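September, evening, Rornside shop, back bench

Arm build, kitchen task

Lena Olszewski fixed the wrist bracket today — the new one from Skondik fits without filing. I ran the joint test 116 times in simulation before I touched the real motor, and it stopped with an error 4 times, always on the elbow. I think it is my limit value and not the motor.

For the kitchen model I moved the scale next to the green plate and left open counter between the plate and the sink, so the arm has space to turn. The rack stays empty for now. I don't want collisions with dishes yet. 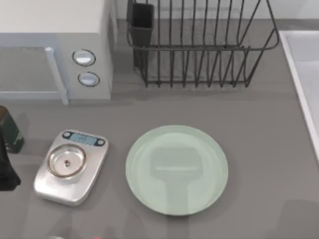

To do next

Change elbow limit, run again.
Ask Lena for the cable length.
Make the microwave knobs turn in the model — later, if there is time.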